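4.2 Collection rules and how they were applied

The rules described here were written after the pilot at Grallton and were in force for all of the main collection. They cover three things: the state of the table before an episode starts, how the operator holds the gripper, and when an episode has to be thrown out. We kept them short enough to fit on one printed sheet, which was taped up at each station. The pilot had used a longer protocol, and operators told us they stopped reading it after the first session.

Table state. The tabletop is covered with a plain white sheet, and only the objects named on the task card may be on it. For the sorting tasks this means one bin and the item to be moved. The bin may stand on either side, but it must be empty at the start of each episode. Stands and cables stay off the sheet. Floor cables that cross the operator's path are moved before the session, and the session lead signs for this on the station log. Tape on the floor marks places where people should not step.

Grip and sleeves. The hand-held gripper is held with both hands during the approach and the grasp (Figure 3). Operators wear dark long sleeves. Fingers stay clear of the space between the jaws at all times, including between episodes. Soft items are the usual reason for breaking this rule, as people tend to push loose material into the jaws with a thumb. Any episode in which a finger helps with the grasp is rejected, even if the item ends up in the bin.

Pace. Operators are asked to work at a speed they could keep up for an hour. We set no target for episodes per session. At Grallton there had been a target, and the share of rejected episodes rose toward the end of each shift. A break is taken after every block.

Rejection. An episode is rejected if the table state was wrong at the start, if the grip rule was broken, or if the recording has a gap. The operator can reject an episode on the spot by saying so, and does not have to give a reason. A second person checks the rest later, using the Cendov review tool. Of 986 episodes recorded, 465 came from soft items, and these took the most time to review. Reviewers disagreed most often about whether a slipping item that was caught again should count as one grasp or two. We count it as one if the item never touches the sheet.

Training of operators. There were 12 operators. Each one read the sheet, watched a session, and recorded a practice block that was not kept. Training took about 3 hours per person. Operators who had been away for more than a month repeated the practice block, and so did everyone in November, when the grip rule was reworded to cover the time between episodes.

Figure 3. Two-handed hold on a soft item, with the bin on the operator's left.

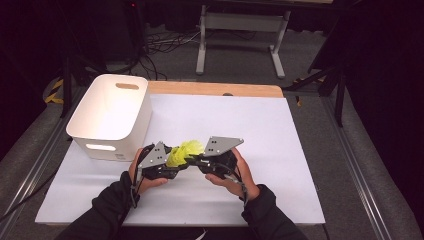
Kai-wen Cheung, commenting on a draft of this section, held that the grip rule should be split in two, one part for safety and one for data quality, so that a finger near the jaws between episodes is logged as a safety event and does not get lost among the rejected recordings.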